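Notebook, Jeddale textile room
3 August 2024
Entry by M. Tikkanen, read by R. Tunstall

Subject: shrinkage and color loss in dyed wool felt, Resa batch against Tuominen batch.

Continues the April entry, where the Resa pieces came out smaller than the pattern allowed and the edges would not meet the backing. Question for today is whether the loss is in the felt as delivered or in our rinse. Shaped mats are left out of the measurements because the outline makes a straight gauge line hard to place. Test pieces are plain squares cut from the roll.
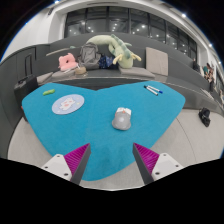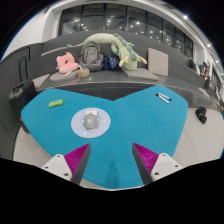 Teal-blue mat, notch at top, point at bottom. Both views. Not measured.

Cutting. Squares marked at 100 mm between gauge points, two directions, length of roll and across. Marks are cotton thread, single stitch, knotted at the back. Chalk was tried in April and could not be read after the rinse. Pieces from the first half meter of each roll were discarded.

Weight. Resa felt came to 584 g per square meter on the bench balance. Tuominen not weighed yet, the pan was in use for Roy's yarn lots. Do this before the next rinse or the comparison is worth little.

Rinse. Cold tap, no detergent, pieces laid flat in the tray and turned once. No wringing. Drained on the rack, pressed between towels, left flat overnight. Room was closed up and the window fan was off.

Results, Resa. Gauge distance across the roll after drying: 98 mm. Along the roll no change I could read with the steel rule. A loss of 2 percent in one direction only points to tension left in the felt from winding. If our rinse were doing it I would expect some movement both ways, though I would not rule it out on one run.

Results, Tuominen. No change in either direction. Surface came up slightly rougher on the side that faced the tray. Could be the tray, which has a molded pattern on the bottom. Use the glass one next time.

Color. Rinse water from the Resa piece had a faint blue cast, Tuominen water was clear. Wet rub with white cotton gave a light stain from Resa, nothing from Tuominen. Dry rub clean on both. The dye sheet that came with Resa gives no fixing temperature. Nemville did the dyeing for them last year and may still have the record. Letter sent, no answer.

Pattern allowance. The present pattern has none across the roll. Three ways to deal with it: rinse all Resa felt before cutting, turn the pattern so the narrow part of the shape lies across the roll, or add to the pattern. First costs a day per roll. Second wastes felt at the corners. Third is simple but makes the Tuominen pieces oversize, and then we need two patterns and somebody will pick up the wrong one.

Roy's note, copied from the loose sheet: "Relax the roll before you blame the water. Unroll two meters, leave it flat, measure, then rinse." Agreed. Should have been the first step in April.

Pieces 78 and up are unrinsed and kept in the flat drawer for this. Do not use them for rub tests.

To do
Weigh Tuominen
Unroll Resa, leave flat, stitch gauge marks after that
Repeat rinse in glass tray
Ask Nemville again about the fixing temperature
New blade for the rotary cutter, the present one drags at the end of the cut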